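## 3. Pouring and Residue

This part of the Soscombe project measures how much juice stays behind in a clear plastic bottle after it is emptied into a stemmed glass. The figure matters for the Davlow café trial, where drinks are sold by the glass and each bottle is written off as fully served.

### 3.1 Method

Each bottle held 215 ml of orange juice at the start. The cap was removed, the juice was poured in one motion, and the bottle was set upright again. After 12 seconds the remaining liquid had collected at the bottom and the bottle was weighed. We ran 10 pours with the neck held still and 19 with the bottle turned slowly during the pour. The scale was zeroed between pours.

### 3.2 Serving setup

The glass stands on a white table with the bottle beside it. An orange slice is added to the glass after weighing, so it has no effect on the residue figure. A glass filled to two-thirds of the bowl is treated as a normal serving. Streaks on the stem were not cleaned between pours unless they reached the bowl.

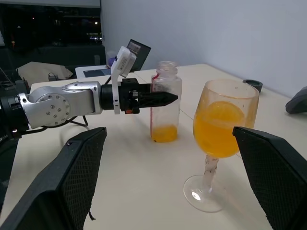
### 3.3 Limits

Only one brand of juice, Zitum, was used. Pulp content was not controlled. Room temperature was noted on Sunday only.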